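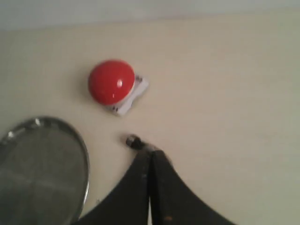 Does the Vilelar wrist camera kit work with a gripper you already own, or do you have to buy theirs as well?

It works with most two-finger grippers, as long as the wrist has the standard bolt pattern and you have a spare USB port on the controller. The kit is the camera, the bracket, a cable and the software licence. The gripper is sold separately.

Posted in: Kits and Add-ons

tullport_dave
Thanks, that clears up the main thing. I'm looking at it for a small test bench where the arm presses buttons on sample units all day. The listing says 2,400 for the full kit with a year of support. Has anyone here used it for pressing? All the reviews I can find are people picking up blocks.

Lotte Van Loon
I've had one since November and pressing is most of what we do with it. We practise on a red dome button on a plain bench top before moving on to anything that belongs to a customer. Closed fingers, come in at an angle, push, back off. The software has a "touch" routine and a "grasp" routine and you want the first one.

Two things to know. The picture is soft close up. Large shapes are fine, but small print on a label is no use to you, so don't plan on reading part numbers with it. And the fingers take up a good part of the bottom of the view, so you lose sight of whatever is directly under them.

mr_fettle
The soft picture is why I sent mine back. For that money I expect to read a label. I bought the Chowdary one instead and it's sharper.

Lotte Van Loon
Sharper, yes, I've tried it. It also sticks out further from the wrist and we kept knocking it on the side of the fixture. Depends what you need.

mr_fettle
Never knocked mine. If you set the keep-out zone properly it won't go near the fixture.

Lotte Van Loon
We set it. Our fixture is deep and there isn't room for the camera and the fingers together. On an open bench I'd agree with you.

kettle_and_cog
Does shiny stuff upset it? We have metal trays next to the work and our old camera used to pick up the reflections and decide there was an object there.

Lotte Van Loon
Sometimes. A glossy button cap gives you a bright spot and the first software version used to aim for the bright spot instead of the middle of the cap. The update fixed that for us. Metal rims still catch it out if the light is straight overhead. Move the lamp to one side and teach it again.

kettle_and_cog
Our lamps are fixed to the ceiling so that's not going to happen. Can you mask off part of the view?

Lotte Van Loon
You can draw a mask, but it moves with the wrist, so it only helps for one pose. You'd need one per position. I have 19 saved and it's a nuisance keeping them straight.

rornen_support
Hello all, we resell the kit at Rornen. Masks tied to the bench instead of the wrist are in the beta. If anyone wants it, send us your serial number by private message. The beta needs controller software 7 or later.

mr_fettle
That was promised when I bought mine.

rornen_support
It was, and it's late. The beta has been open to everyone with a licence from June 15, 2026.

tullport_dave
What happens after the first year? Does it stop working if I don't renew the support?

rornen_support
No, the camera and routines carry on as they are. You stop getting updates and phone help. Masks and saved poses stay on your own controller.

tullport_dave
Good. And how long did setup take, Lotte? I'd be doing it on my own.

Lotte Van Loon
An afternoon, and most of that was the cable. The one in the box is too short if your controller is on the floor. Get a longer one before you start. Calibration is five poses over the printed sheet. Tape the sheet down at the corners or it shifts and you have to do it all again.

For pressing I'd also drop the approach speed well below the default. It comes in too fast for a small button.

mr_fettle
Agree with her on the speed. Still wouldn't pay the price.

tullport_dave
Our units don't need any label reading so I think the soft picture is fine for us. I'll ask Rornen for a loan unit first. Is the bracket metal or plastic?

rornen_support
Metal. The cover over the cable is plastic. Send us a message with your arm model and we'll check the bolt pattern before we post one out.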